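Session 6 — Faults in pick-and-place cells
Notes by Hefin Gittins, October 9, 2023

Reading for this session: the Clitera fault log for July (handed out last time) and the section on grip force in the lab manual.

Background to the case

The Galindo cell does a simple sorting job. The arm picks up one small object at a time, carries it over a basket and lets go. The controller runs the Floltar task script, which has worked on other tables in the lab for two terms. In July the cell stopped with a protective stop in the middle of a run of 203 picks. Judite Paiva was on shift and wrote the report we are using.

What the log shows

The stop was a force limit trip on the downward move. The arm had been told the gripper was empty when it still held a cylinder. It went down for the next pick with the cylinder in its fingers and pressed it into the table. The limit did its job and the arm held position. There was no injury and no damage to the wrist. One fingertip pad had to be replaced.

Working back through the log, the false "empty" signal came from the finger position sensor. The script reads the finger opening once, right after the release command, and takes any reading above a threshold as open. The threshold had been set for a cube. With the cylinder the fingers started out wider, so the reading was over the threshold before they had moved at all. The release command itself had been dropped because of a loose connector at the wrist.

So there were two faults. The connector alone would have been caught if the check had worked. The bad threshold alone had gone unseen for some 90 picks, as the fingers did open each time.

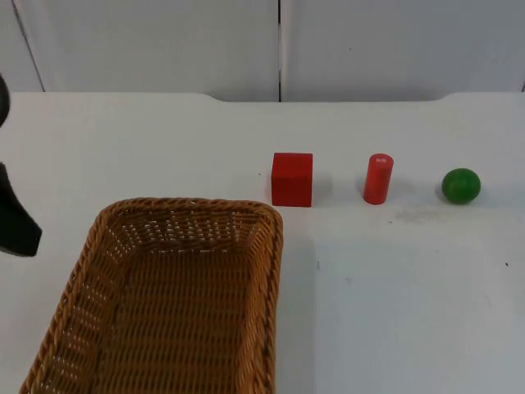 Object shape matters more than color or weight in this kind of check. A cube gives the same opening whichever pair of faces is gripped, a cylinder depends on whether the grip is across the body, and a ball changes with grip height. A fixed threshold can't cover all three. The revised script stores the opening at the moment of the grasp and asks for a clear change from that value after release.

Changes made to the cell

The wrist connector is now a locking type from Stotetti and is on the weekly check sheet.
Finger opening is read twice after release — once at the basket and once on the way back.
If the two readings disagree, the arm stops above the table and waits for an operator.

Restarting after a protective stop

Do not clear the stop from the pendant until you have looked at the gripper. If it is holding something, put the cell in manual at reduced speed and raise the arm before you open the fingers. Keep your hands out from under the gripper while it moves. Write down the fault code before you reset, as the controller keeps only the last 5.

For next time

Write one page on how the stored-opening check could still fail. Assume the connector is sound. Bring it on paper.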